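Darkurer Hedgehog Feeding Station

Item no. 2318
In stock, ready to go
Page updated 1/23/22

Low wooden feeding station for garden hedgehogs. Keeps cats out of the food, keeps rain off it. Made by Tadico from untreated larch, flat packed, screws in the bag. You need a crosshead screwdriver and perhaps a second pair of hands for the roof.

Size and weight
Length 97 cm incl. the entrance tunnel
Height 33 cm at the ridge
Weight almost 6 kg, so foxes don't shift it much

What's in the box
Four side panels, roof in one piece, tunnel, inner baffle, screws, leaflet. No floor – sits straight on grass or slabs. Dishes not included, see the Grumum shallow dish further down the shop.

Where to put it
Against a hedge or fence, tunnel facing along the fence and not out into the lawn. Shade is fine. Leave it in one spot, they take a while to find it and moving it about sets you back. Check there's a gap under your fence somewhere, otherwise no hedgehogs however good the food is.

What to feed
Meaty cat or dog food, or cat biscuits. Fresh water always. No milk, no bread, and go easy on mealworms. Put food out at dusk, take away whats left in the morning.

Winter
Most will be hibernating in January but the odd one wakes up and goes looking for a drink. Keep the water topped up and a few dry biscuits under the roof. A hedgehog out in full daylight and wobbling about usually needs help – ring a local rescue, don't just feed it and hope.

Cleaning
Roof lifts off. Hot water and a stiff brush, let it dry before it goes back. Once a week if it's busy. Wear gloves. No creosote or fence paint on the inside please, outside is OK with a water based preservative, tunnel left bare.

Goes with
Cha leaf bedding, for nest boxes only, not needed in here
Grumum shallow dish, glazed, won't tip
Spare roof, same larch

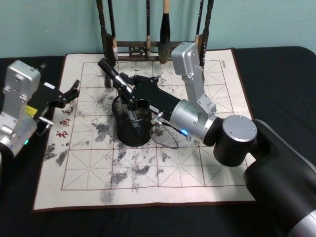 Calligraphy practice mat and brush rack.

Delivery and returns
Mainland orders go by courier, islands by post and a bit slower. Send it back unused within 33 days, in the orignal box if you still have it. Split or missing panels – email us a photo and the item number and we'll post a new one. Larch goes silver outdoors and small surface cracks are normal, we don't replace for that.

Also in this range: nest box, fence hole surround, ramp for ponds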